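## 4. 목걸이 줄 갈기

이 장은 실에 꿴 구슬 목걸이를 풀어 새 줄로 다시 꿰는 방법을 다룹니다. 와이어나 체인에 연결한 제품은 6장을 참고하십시오. 트라보소라(Travosora) 수선 키트의 기본 구성품만으로 작업할 수 있으며, 매듭 핀셋은 따로 준비해야 합니다.

### 4.1 작업 전 확인

실은 겉으로 멀쩡해 보여도 잠금장식 옆부터 약해집니다. 다음 중 하나라도 해당하면 줄을 갈아야 합니다.

- 목걸이를 세로로 들었을 때 구슬 사이로 실이 보인다.
- 매듭 주변의 실이 회색으로 변했거나 보풀이 있다.
- 구슬이 줄 위에서 쉽게 미끄러진다.
- 마지막으로 줄을 간 지 5년이 넘었다.

여러 줄을 한 상자에 보관하면 서로 감기기 쉽습니다. 엉킨 상태에서는 가위를 대지 마십시오. 평평한 곳에 천을 깔고 그 위에 전부 올린 다음, 가장 위에 놓인 줄부터 느슨하게 들어 고리를 하나씩 넓혀 갑니다. 당겨서 푸는 방법은 쓰지 않습니다.
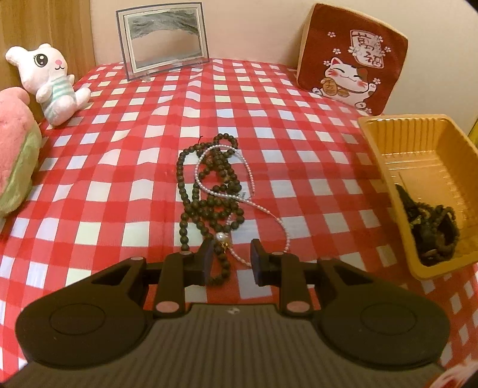
*사진: 셰일라 비야누에바(Sheyla Villanueva) / 카르데나스 공방*

알이 작은 진주 줄은 굵은 구슬 줄보다 실이 가늘어 먼저 끊어지는 경우가 많습니다. 두 종류가 함께 엉켰다면 진주 줄을 먼저 빼내어 따로 두십시오. 실 끝이 밖으로 나와 있는 줄은 끝에 집게를 물려 구슬이 빠지지 않게 한 뒤 풉니다.

> **주의:** 진주는 산과 알코올에 약합니다. 세정제나 소독용 물티슈로 닦지 말고 마른 면 천만 사용하십시오.

### 4.2 풀기와 배열

1. 홈이 파인 비드 보드를 작업대에 고정합니다. 보드가 없으면 수건을 길게 접어 골을 만듭니다.
2. 목걸이를 골 안에 놓고 잠금장식이 왼쪽에 오도록 합니다.
3. 전체 길이를 재어 적어 둡니다. 잠금장식을 포함한 길이와 뺀 길이를 모두 기록합니다.
4. 잠금장식 쪽 매듭 바로 옆을 자릅니다. 구슬 사이에 매듭이 있는 줄은 한 칸씩 잘라 나갑니다.
5. 구슬을 원래 순서대로 골에 내려놓습니다. 크기가 점점 커지는 줄은 가운데 구슬 옆에 표시를 해 둡니다.
6. 구멍 안에 남은 실밥을 리머로 빼냅니다. 리머는 손으로만 돌립니다.

### 4.3 실 고르기

실은 구멍을 두 번 통과할 수 있는 굵기 중 가장 굵은 것을 씁니다. 구멍 크기가 고르지 않으면 가장 작은 구멍에 맞춥니다.

| 구슬 | 권장 실 | 매듭 |
|---|---|---|
| 작은 진주 | 견사, 가는 것 | 알마다 |
| 유리, 씨앗 구슬 | 나일론 | 양 끝만 |
| 원석 | 견사 또는 나일론 | 알마다 |
| 나무 | 나일론, 굵은 것 | 양 끝만 |

견사는 쓰기 전에 미리 늘려 두어야 합니다. 필요한 길이만큼 잘라 한쪽 끝에 가벼운 추를 달고 하룻밤 걸어 둡니다. 이 과정을 건너뛰면 며칠 뒤 구슬 사이가 벌어집니다.

### 4.4 꿰기와 마감

1. 바늘에 실을 걸고 두 겹으로 만들어 끝을 묶습니다.
2. 매듭 덮개를 먼저 끼우고 매듭을 덮개 안쪽까지 당깁니다.
3. 배열한 순서대로 구슬을 꿰되, 처음 9알을 꿴 뒤 멈추고 순서와 간격을 확인합니다.
4. 알마다 매듭을 지을 때는 느슨한 고리를 만들고 핀셋 끝을 넣어 구슬 쪽으로 밀면서 조입니다.
5. 마지막 구슬 뒤에 두 번째 매듭 덮개를 끼우고 이중 매듭을 짓습니다.
6. 매듭에 접착제를 한 방울 묻히고 완전히 마른 다음 남은 실을 자릅니다.
7. 덮개를 닫고 잠금장식을 연결합니다.

> **참고:** 알마다 매듭을 지으면 전체 길이가 늘어납니다. 원래 길이를 유지하려면 양 끝에서 구슬을 같은 수만큼 빼십시오. 뺀 구슬은 봉투에 넣어 목걸이와 함께 보관합니다.

### 4.5 길이 점검

완성한 목걸이를 4.2의 기록과 비교합니다. 목둘레에 맞춘 짧은 줄은 조금만 달라져도 착용감이 바뀌므로 덮개를 닫기 전에 한 번 걸어 보는 것이 좋습니다. 길이가 모자라면 연장 체인을 달고, 남으면 4.4의 5단계부터 다시 합니다.

하루 동안 평평하게 뉘어 둔 뒤 착용하십시오. 새 줄은 처음에 다소 뻣뻣하며, 몇 번 착용하면 부드러워집니다.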